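Bronier 是一家从事家用及轻商用纺织品护理检测的独立实验室,设在 Cestuldale。主要业务为织物洗涤、干燥及尺寸稳定性的测定,委托方包括面料厂、成衣品牌、洗护用品生产商和租赁布草企业。本公司不生产、不销售任何洗护产品,也不代理第三方设备。

## 业务范围

检测项目分为三类:

- **洗涤类**:水洗尺寸变化率、色牢度、起毛起球、接缝滑移、洗后外观评级。
- **干燥类**:悬挂晾干、平摊晾干、滴干和翻转烘干条件下的干燥时间、残余含水率与形变。
- **标签类**:护理标签符号与实测结果的一致性核对,含中文标签文字审校。

三类项目可单独委托,也可按同一批样品合并委托。合并委托时,洗涤与干燥数据写入同一份报告,样品编号不变。

悬挂晾干与平摊晾干的结果不可互换。针织物在自重作用下的经向伸长明显大于机织物,报告中须注明支撑方式、支撑点间距和悬挂方向。委托单未指定时,按护理标签所示方式执行;标签未标明的,由实验室与委托方书面确认后再开始试验。

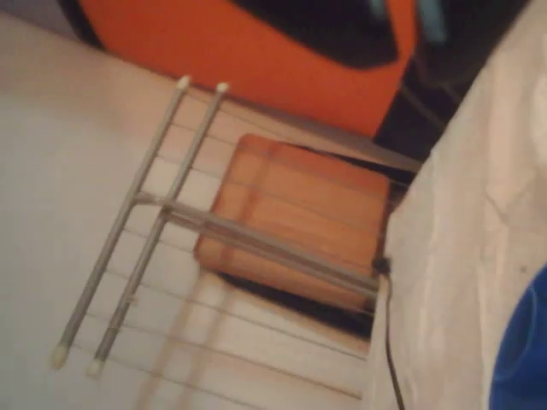
## 实验室与环境条件

实验室使用面积 1,297 平方米,分为收样区、调湿室、洗涤间、自然干燥间、评级暗室和档案室。调湿室执行温度 20 ℃、相对湿度 65% 的标准大气条件,温湿度连续记录,超出允差时当班试验作废并重新排期。

自然干燥间不设直射光源,送风口与试样之间装有导流板,以减少局部气流对干燥时间的影响。洗涤用水经软化后按试验要求回调硬度,每班次开始前测一次,记录随原始数据归档。

评级暗室墙面为中性灰,采用标准光源。外观类项目由 3 名评级员独立评定,评定过程中不交流结果;级差超过半级时重新评定,并在原始记录中保留两次数据。

## 沿革

公司前身为 Navaratnam 纺织厂的内部检验室,早期只承担本厂床品的出厂抽检。工厂停产后,检验室的人员、设备和留样整体转出,改组为独立机构,并沿用原有的样品编号规则,因此早期档案至今仍可按编号调阅。此后在 Cleltville 增设收样点,负责样品登记、预检和转运,不进行试验。

目前在册检测方法 133 项,其中 17 项为本实验室自编方法,多数针对现行标准未覆盖的情形,例如厚型绗缝制品的内层干燥判定、多层复合面料的含水率取样位置。自编方法均附不确定度评定,可随报告提供摘要。
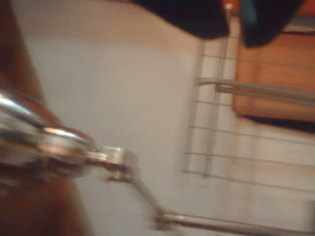

自编方法的修订以重复性数据为依据。同一操作者在相同条件下的重复测定结果超出方法规定的限值时,该方法暂停使用,待查明原因后重新确认。修订后的版本另编版本号,旧版报告继续有效,但不再接受按旧版方法提出的新委托。

## 报告与数据

报告默认为中文,可加出英文版,两种文本的数据以中文版为准。每份报告包含样品状态描述、试验条件、原始读数汇总、结果及判定依据。委托方仅需数据、不需判定的,应在委托单上注明。

原始记录与留样分开保存。委托方对结果有异议时,可在留样期内申请复测,复测使用留样而非重新送样。复测结果与原结果一致的,费用由委托方承担;不一致的,由本实验室承担并更换报告。

## 送样须知

1. 样品须为未经洗涤的成品或面料,面料取样应避开布边和匹端。
2. 同批样品使用同一标识,不同色号分袋包装。
3. 随样附委托单及护理标签原件或清晰复印件。
4. 含羽绒、皮革或金属丝的样品,须提前与收样区联系。

Cestuldale 收样区周六上午照常收样,下午不办理登记。Cleltville 收样点周六不开放,当日寄达的包裹顺延至下一工作日登记,检测周期自登记之日起算。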